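Refinishing a table top with white rings, do I have to strip the whole thing?

Posted in Home & Garden > Furniture

Živko Golob
Onville

Hi all. We have a brown wooden table, bought used, no idea of the age. Use it for everything — dishes, homework, sorting mail. Over the summer it picked up a bunch of white cloudy rings, plus one bigger patch where something hot sat too long (my fault, pizza box straight from the oven, don't ask).

I tried mayonnaise overnight because my aunt swears by it. Smelled awful, did nothing much. Then tried an iron over a dish towel, lowest setting, and two of the rings went away. Big patch didn't move at all.
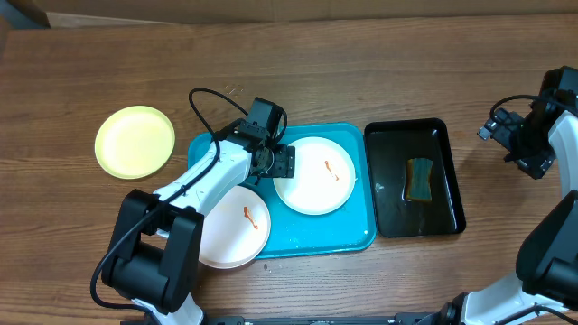
So now I'm wondering if I should just sand it and start over. Guy at the hardware store wanted to sell me stripper, sander, two kinds of paper, stain, the lot. Came to 107 dollars and I walked out. Table didn't cost that.

What I know: I think it's solid, not veneer, but not sure how to tell. Finish is kind of glossy in spots and dull in others. Previous owner said it was "oiled" but water beads up on it so I have my doubts. No deep scratches. I want to keep the color close to what it is now, my wife likes it.

Have family coming in November and would like it done before then. Can work on it Friday evening and the weekend after. No garage, so it would be done right in the kitchen with the window open. Is that nuts?

Thanks in advance.

3 replies

Ramesh Singhal

Don't strip it yet. White rings = moisture sitting in the finish, not in the wood. Dark rings would be the wood. White ones are the easy kind.

First find out what finish you have. Pick a spot underneath or on the inside of a leg. Cotton swab with denatured alcohol, hold it there a few seconds. Gets sticky — shellac. Nothing happens, try lacquer thinner on a different spot. Goes soft, lacquer. Still nothing, probly poly or varnish. If it really was oil only you wouldn't see any film at all, and I agree with you, shiny patches don't sound like plain oil.

If it's shellac or lacquer: barely damp cloth with alcohol, and I mean barely, one quick wipe across the ring, lift off at the end. Let it sit ten minutes. Repeat. Too wet and you'll make it worse, ask me how I know. Open the window and turn the stove off first, pilot lights too, that stuff burns.

If it's poly: try the iron again on the big patch but short passes, ten seconds, check, ten seconds, check. I had one that took the whole evening. If the heat actually cooked the finish it may not come back and then you're looking at a light sand and a new top coat. Still not a full strip.

For veneer, look at the end of the board underneath. If the grain on top carries on over the end and you see end grain, it's solid. If there's a thin line along the edge, veneer, and please keep power sanders away from it.

deepa_in_odia

We use coconut oil and a bit of toothpaste, the plain white kind. Rub with the grain. Worked on my mother's table. Then put mats down!!

No idea about the heat mark sorry.

Trurkus

Ramesh has most of it. Adding a few things.

Toothpaste is a mild abrasive so it will change the shine wherever you rub. Fine on a dull top, on a glossy one you get a smudge that shows worse than the ring did. Same goes for steel wool and wax, do the whole top or don't do it.

If you do end up sanding, by hand is plenty for one table. 220 to scuff the old finish, wipe, thin coat of wipe-on poly, dry overnight, 300 or so very lightly, second coat. Stop at two if it looks good. You don't need stain at all if you stay out of the wood, that's how you keep your wife's color. Should be way under what that store quoted you.

Kitchen is ok for wipe-on if you can stay out of there overnight. Dust is the bigger problem, don't sweep the same day. And don't cook.

Give it a couple weeks before you put hot dishes or a tablecloth on it. Feels dry long before it's cured, I stuck a vinyl cloth to mine once and had to redo the lot. So start in October if you can, not the week before they all show up.

Živko Golob

Thanks everyone. Did the swab test under the apron, alcohol made it tacky so shellac I guess. Going to try Ramesh's wipe thing on the smallest ring first. Will post back on how the big one goes.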